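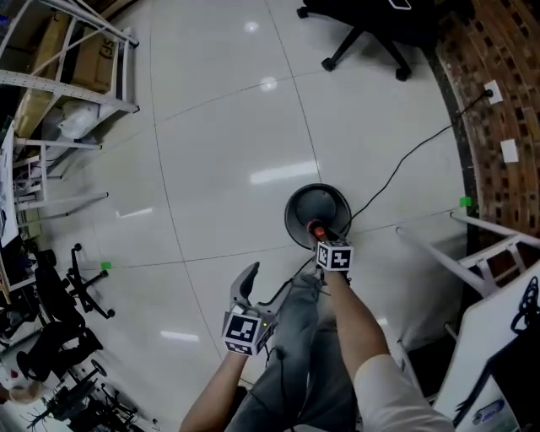

Friday, late, kitchen table, tea gone cold already. I have thought about nothing but the floor for a week and I'm sick of myself. The linoleum is coming up, that much is settled, and what goes down in its place was supposed to be settled too, and then this morning I changed my mind again on the drive to work. I had been all set on shiny white tile, the glossy kind like the floor in the photo, with something dark sitting on it so it really pops. It looks so clean! It looks like people who own one good knife and a lemon. And then I remembered that I have a brown dog and a back door that opens onto mud, and I got a sinking feeling right around the Larard Street light and missed the green.

So now I'm leaning matte. Gray-ish. Maybe the big squares from Whitcombe, the ones with the little speckle, but Mom says gray will look like a basement and she's said it three times now, once by voicemail. Her kitchen in Watano has had the same yellow floor since before I could walk and she thinks it's the best floor in the county. (It's a pretty great floor. I learned to roller skate on it.)

Dirk Oltmanns came by at four to measure. I liked him right away. He took his shoes off at the door without being asked and then knelt down and knocked on the linoleum in about ten different places like a doctor, listening. He found a soft spot by the dishwasher. I said is that bad and he said "could be," and then he didn't say anything else for so long that I started offering him crackers. He thinks it's an old leak and probably dried out, but he won't know until he gets under there. Kitchen plus the back hall comes to 351 square feet, which is more than I'd guessed. I never think of the hall as having a floor, it's mostly boots.

His number is $2,285 for the labor, and that's with pulling up the old stuff and hauling it off. The tile is on me. I nodded like I pay people two thousand dollars all the time. After he left I sat down on the step stool with the calculator and did it over and over, and if I skip the new light fixture and put the 700 from the tax refund toward it, I can do it without touching the car money. The light fixture can wait. I've hated that light for 17 years and I can hate it until fall.

What I can't work out is where we're supposed to eat for a week. Dirk says you can't walk on it for a day after it's set and then there's the grout, and the grout has to sit too, and I should plan on being out of the kitchen for five days, "maybe six." The fridge can go in the dining room. The stove just has to be somewhere that isn't the kitchen, so that's the end of the stove. I'm picturing the slow cooker on top of the piano. I bet I could do chili the first night and then that rice thing, and after that we're at the mercy of the Usville Diner, and I don't want to hear a word about it from anybody because their meatloaf is better than mine.

And the dog! Where does the dog go? She can't get to the yard without crossing the hall. I'd have to take her out the front on a leash every single time, in March, in my robe. I suppose the neighbors have seen worse. Or she could go stay with Mom, who feeds her toast, and then I'd get back a dog who wants toast.

Took the sample squares out of the trunk after supper and laid them along the counter edge, white, gray, gray speckle, and a sort of oatmeal that I only grabbed so the man at Whitcombe would think I was serious. Looked at them with the light on. Looked at them with the light off. Dropped some coffee grounds on each one, which felt very scientific, and the speckle hid them so well I put my hand in it later. The white looked like a crime. It's still the prettiest though. I keep going back and standing over it in my socks.

Funny, I always figured I'd be wild about picking things out, when I had the money for it someday. I used to cut kitchens out of magazines in high school and keep them in a shoebox, I think it's still in Mom's closet. All of them had blue cabinets and a bowl of pears. Now that it's real I mostly want somebody to come in and say "this one" and leave. I half hoped Dirk would. I asked him straight out which he'd put in his own house and he said he's got carpet.

Things to do before the weekend gets away from me — call Whitcombe and ask if they take back unopened boxes, ask Dirk what color grout doesn't go dingy (he'll say "could be"), measure the dining room doorway for the fridge, find the piece of trim I took off by the pantry and put somewhere smart. It is not in the garage. It is not under the bed. I have a bad feeling I used it to prop up the tomatoes.

It's past eleven and the dog wants out. She just walked right across the samples and left a print on the white one.

Going with the speckle, I think. I'll look again in daylight.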